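Can visitors try the hand-held gripper at the Sornerside open day?

Posted by Man-lok Lui
I'm taking my nephew in August. He wants to use the gripper himself, not watch. Do we need to book?
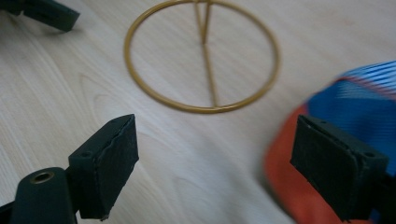
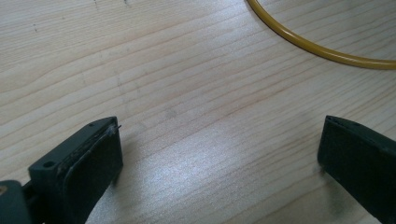 Hand-held gripper at the table, Sornerside

Shu-fen Lam
Yes, he can. Put your name down at the front desk when you arrive. Each turn is 2 minutes and they took 88 people last time. Ask for the light wood table and start with the fingers open. Squeeze slowly or small things slide away. Long sleeves get in the way, so roll them up.

Yen
went last year, line was long. parking is better on the Stamelville side

Surnness85
No idea about booking but I'd go early.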